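Omlow cell planning - README

Purpose of this folder

This folder keeps the papers for the second robot cell at the Kulldale site. It has the price list, the parts we already own, the open quotes and the notes from planning meetings. Please read this file before you change any number in the sheets. The budget was agreed with Dorudska on 22nd June and the next review is in July.

Files

budget.csv - one row for each item, with supplier, unit price, quantity and status
owned.csv - parts which are moved from the first cell and cost us nothing
quotes/ - the letters from suppliers as we received them
notes/ - short notes, newest first
wrist/ - pictures from the wrist camera

Columns in budget.csv

item: short name, small letters
supplier: Polák, other, or blank if we did not choose yet
price: in euros, without tax
status: wish, quoted, ordered, arrived
owner: who must answer questions for this row

A row with status "wish" is not counted in the total. Last year we counted them and the total looked much worse than it was, so we lost three weeks for explaining.

What costs the money

The arm itself is already paid from the old project. The biggest open row is the depth camera with its bracket, 800 euros in the quote from Polák. After it comes the lighting, 190 euros for two lamps with diffusers. Cables and cable clips are together 80 euros. I know this looks high for cables, but the flexible type is expensive and the cheap ones we tried in the first cell became stiff near the elbow joint. 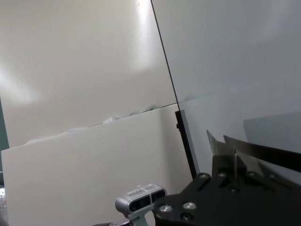 Lighting is the row I get most questions about, and I want to keep it in the budget. We work with paper, card and thin film, and these materials change their look very much when the light moves. The wall behind the work area has a bright vertical glare near the top, while other parts of it stay soft, and a pale background like this does not help when the held piece is a white card. Two lamps with diffusers should give a more even result. If somebody wants to save money here, matte gray paint for the wall is the other way, but then we must ask the building office, and this has no price yet.

The gripper mount stays as it is. We looked at a quick-change plate and decided against it for this year. The four-screw change takes a few minutes and we do it maybe twice in a month.

Spare parts

For each cable that moves with the arm we buy one spare. For the camera we do not buy a spare, the delivery time from Polák is 33 days and we accept this risk. If the delivery time becomes longer, please write it in notes/ and tell me.

Known problems

- The unit price for the lamps is from an old quote and must be asked again.
- owned.csv has two rows for the same power supply. I did not yet find out which one is right.
- Shipping is not in the table. Dorudska pays it from another account.

Changes

Please do not delete rows. Set the quantity to zero and write the reason in the notes. New quotes go in quotes/ with the supplier name first.

Contact: Nadiia Vasylenko, Omlow planning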